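Stornmont Kitchen Words

README

Stornmont Kitchen Words is a collection of the everyday words people use for things in and near the kitchen: cupboards, drawers, cloths, leftovers, the end slice of a loaf, the little bits left in the sink after the washing up. It was started by Hongmei Xia and is now looked after by Hongmei and Haiyan Xie. We love these words, and we are so pleased you want to have a look at them!

The collection holds 800 entries from speakers in and near Stornmont and Woltside. Each entry is one word or phrase as one person gave it, with a meaning in their own words and a sentence showing how they would use it at home.

What is in the folder

entries.csv – the main file, one row per entry
speakers.csv – one row per speaker, with an age band and the place they grew up
prompts.txt – the questions we asked, in the order we asked them
notes.txt – longer comments from speakers, lightly tidied
CHANGES.txt – what has changed since the first version

All files are plain text in UTF-8. The CSV files use commas, and any field with a comma inside it is wrapped in double quotes. They open happily in a spreadsheet, but please check that your spreadsheet doesn't turn the age bands into dates. Ours did this twice and it made a lovely mess.

Columns in entries.csv

entry_id – a number that stays the same between versions
word – the word or phrase, spelled as the speaker spelled it
other_spellings – any others we met, split by semicolons
thing – the standard label for what the word names
meaning – the speaker's own explanation
example – a sentence using the word
speaker_id – matches a row in speakers.csv
heard_from – who they learned it from, if they could remember (gran, school, a neighbour, a flatmate)
still_used – yes, sometimes or no

The heard_from column is my favourite by a long way. You can follow a word from a grandmother to a grandchild and then off to a shared student house, where four more people pick it up and carry it home at the end of term. If you only have ten minutes, sort by that column and read down.

How the words were gathered

We spoke to 90 people, mostly in their own homes and mostly over a cup of tea. Every talk used the same list of prompts, beginning with the room itself and working inwards to shelves, drawers, tools, food and mess. Speakers could skip any prompt, and could go off on a side road whenever they liked (many of the best entries are from side roads).

Nearly 70 of the prompts are simple "what do you call" questions. The rest ask for a story, such as what was said when something boiled over. We wrote down answers by hand and read them back to the speaker before typing them up. If the speaker changed their mind at that point, the changed answer is the one we kept.

Spelling was a joy and a headache. A good number of these words had never been written down by the person saying them, so we asked each speaker to have a go. We have not corrected anyone. If you want to group spellings together, use the thing column together with other_spellings, and expect to do some of it by eye.

The room labels

The thing column uses a short set of labels for the parts of a kitchen, because one person's "press" is another person's cupboard and a third person's something else entirely. The labels are deliberately dull so that the speakers' words can be the lively part.

floor – whatever you stand on
worktop – the flat surface on top of the lower units; speakers also gave us counter, side, bench and top
lower unit – anything below the worktop, with doors or drawers
drawer – one that slides out, whatever is kept in it
handle – bar, knob or cut-out, all under one label
island – a unit standing apart from the main run; older speakers often had no word of their own for it

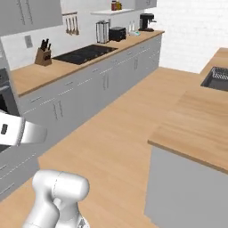

The food labels

These were harder. "Leftovers" alone has 7 labels beneath it, as people make a real difference between food saved on purpose, food nobody wanted, and food that one person in the house has quietly claimed. Bread has its own group too, with crust, heel, crumb and slice kept apart.

If a word could go under two labels, it has two rows with the same speaker_id and the same example. Please bear this in mind before you count anything.

Known gaps

Younger speakers are thin on the ground. We have plenty of people past retirement and a decent group in middle age, but very few under twenty-five, and the ones we do have are mostly from Woltside.

We also have very little on outdoor cooking, and nothing on preserving. Haiyan is collecting words for jam, pickles and jars at the moment – the first batch should be ready in August.

Words from languages other than English are included wherever a speaker used them at home while otherwise talking English. They are spelled in Latin letters, which is a loss, and we would like to add the original scripts.

Privacy

No names are stored. Age bands are wide, and places are given only as a town or village. Where an example sentence mentioned a relative by name, we swapped the name for the relationship. Every speaker agreed to their words being shared, and anyone can ask to have theirs taken out.

Using the collection

You may use it for teaching, research, writing, quizzes, tea towels, whatever you fancy. Please name the collection and keep the speakers' spellings as they are. A small search tool called Yao is kept in its own folder and will look up a word under all its spellings at once. Verkerier, our older script, still works with the first version of the files but not with this one.

Sending us a word

Please do! Tell us the word, what it means, where you grew up and who you heard it from. A made-up family word is every bit as welcome as an old one. Hongmei reads everything that comes in and will write back, usually with more questions.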